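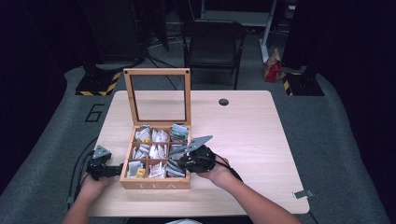

Week 6: Tea, Tax and the Household

Notes for Friday, July 15, 2022. A. Mapplebeck

Reading for today was the Hsiao chapter plus the two short extracts in the packet. If you only did one, make it Hsiao, the extracts will be on the board anyway.

Where we left off

Last time = coffee houses, who went, who didn't. Men mostly, news, business, credit. Today we go indoors. Question for the whole session: how does an expensive foreign leaf end up in nearly every British kitchen in the space of a century and a bit? Keep that in your head, the first essay question is a version of it.

1. Early on (1650s to 1700)

Tea sold in London from the 1650s. Sold as medicine as much as a drink. Claims for headache, sleepiness, bad digestion, you name it. Pepys tries a cup in 1660, writes it down, moves on. Green tea first, black catches up later.
Price way out of reach for a laborer. Small pots, small cups, partly fashion and partly cost.
East India Company: look at how slow they are to take tea seriously. Pepper and cloth come first. Tea is a side line untill the early 1700s.

2. Keeping it under lock

This is the bit people like. Tea kept by the lady of the house, often not by the cook. Chest or caddy with a lock, key kept on her person. Word "caddy" probably from Malay kati, a unit of weight, a little over a pound. "Tea chest" is the older term in English inventories.
Typical 18th c. chest: two canisters, one green one black, sometimes a third space for sugar or for a mixing bowl. Discuss: is the lock about theft, or about show? Hsiao says show. I'm not fully convinced, servants' wages were low and used leaves had a resale market. Both can be true.
Compare with a modern box on a table, lid up, guests pick their own packet. Who does the choosing now? Who made the tea then? Worth a paragraph if you take essay 2.

3. Tax and smuggling

Duties high through most of the century, over 100% at the worst points. Result, lots of smuggling, Kent, Sussex, Cornwall, also the Scottish coast. Whole villages in on it.
Adulteration too. Sloe leaves, ash leaves, used leaves dried and dyed. The trade name for the fake stuff was "smouch". Laws against it 1725, 1730-31, 1777. Fact that they keep passing them tells you something.
Commutation Act 1784. Pitt cuts duty from 119% to 12.5%. Window tax goes up to cover the gap. Legal imports jump. Smuggling pretty much stops paying overnight.
Do NOT write that the 1773 Tea Act raised the tax on tea in the colonies. It didn't. It let the Company ship direct and undercut the smugglers. Came up over and over in the May papers.

4. Sugar

Can't do tea without it. Mintz is the classic here (on reserve, 2 hour loan). Sugar from Caribbean plantations, enslaved labor, and consumption per head in Britain climbs right alongside tea. Sugar boycott 1791 on, led in large part by women, organized around the tea table. Link back to section 2: same table, same person in charge of it, now a political choice.

5. Working households

By the 1790s Eden and Davies both find tea in poor laborers' budgets. Critics furious (Hanway earlier, 1756, says it's ruining the nation's nerves, Johnson's reply is very funny, read it). Davies defends: milk is dear, malt is taxed, tea is what's left. Weak tea, little sugar, bread. A hot thing with a cold meal.

Didn't get to: China trade, opium, Assam. Moved to next week. Please read the Zudham handout before then, its short.

Terms to know
Bohea: cheap black tea, pronounced boo-hee
Hyson: better green tea
Caddy / canister / chest: not the same thing, check which one your source uses
Drawback: duty paid back on goods re-exported

Essays (pick one, 3000 words, footnotes included)
1. Why did tea become an everyday drink in Britain by 1800?
2. What can household objects tell us that account books can't?

Essay 2 people need at least 2 objects, with a source for each. The Nesthorpe inventories are fine, transcripts in the folder, original spelling so go slow. Drafts to me by email if you want comments, no drafts the night before.

Room is the same next week. Bring the packet.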